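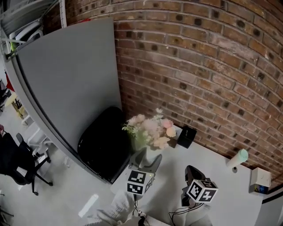
A desk by the brick wall at our Flullport office.

Bookings and Member Services Coordinator
Plondcombe Community Transport
Part time, permanent
Based in Flullport

Plondcombe Community Transport drives people to medical appointments, the shops and social outings across Flullport, Fikcombe and the farms and small towns in between. Most of our passengers are older people or people with disability who no longer drive. We have 8 vehicles on the road, including two minibuses with wheelchair lifts, and we provide 3000 trips a year.

We are looking for someone to run the bookings desk. The position is vacant after our long-serving coordinator moved into the operations role in May.

Hours and pay
The job is 27 hours a week, worked over four days. Start and finish times can be discussed, but the phones open at 8.30 am and the person in this role needs to be here for that on at least three of the four days. Pay is set under the relevant award and depends on experience. Superannuation is paid on top, and salary packaging is available after probation. Probation is six months.

What you will do
Take bookings by phone and email and enter them in the booking system.
Build the next day's run sheets and send them to drivers by 3 pm.
Ring passengers when a pick-up time changes.
Register new passengers, including checking their eligibility and recording mobility aids, emergency contacts and any help needed at the door.
Handle same-day changes when a driver is sick, a clinic runs late or a road is closed.
Process passenger contributions and follow up unpaid accounts.
Prepare the monthly trip figures for our funding reports.
Take down complaints and compliments and pass them to the operations manager.

The Fikcombe run takes up a good part of the week. It goes out twice on specialist clinic days and the return times are hard to predict. You will spend a fair bit of time on the phone to the clinic desk, and you will need to be comfortable telling a passenger they may have to wait up to an hour for the trip home.

What we need from you
Experience in a job where you booked, scheduled or dispatched something. It does not have to be transport. Medical reception, trades scheduling and freight have all been good backgrounds for this work.
A clear and patient phone manner, including with people who are hard of hearing or upset.
Confidence with spreadsheets and with learning new software.
Good local knowledge, or a willingness to learn the roads quickly.
A current driver licence. You will not be a regular driver, but you may need to move a vehicle or cover a short trip.
A national police check and a Working with Children Check. We pay for both.

It would help if you also had
Current first aid.
Some experience with aged care or disability funding.
A second language spoken in the district.

Where you will work
This is an office job and cannot be done from home during the first six months. After that, one day a week may be possible, depending on phone cover. The office is on the ground floor with a level entry and there is free parking in the street behind. If you need changes to the workstation or the hours because of a disability or caring duties, tell us and we will work it out with you.

Training
Your first two weeks will be spent alongside the operations manager. You will also ride along on the town run and the Fikcombe run so that you know the stops and the drivers. We switched our bookings to Jaunzems last year and the whole team has used it since. You do not need to have seen it before.

How to apply
Send us your resume and a letter of no more than two pages. In the letter, please tell us about a day at work when the plan changed and what you did about it. We do not need a separate response to each dot point above. Please include two referees, one of them a recent supervisor. We will not contact them before speaking to you.

Applications close at 5 pm on September 29, 2025. Interviews will be held in person at the Flullport office and take 60 minutes, including a short exercise in putting together a run sheet. All applicants will hear from us either way.

Questions about the role can be directed to Nobuhle Du Plessis, Operations Manager, through the main office line. Mornings are busy, so after 1 pm is best.

Aboriginal and Torres Strait Islander people, people with disability and people returning to work after a break are encouraged to apply. Applicants must have the right to work in Australia.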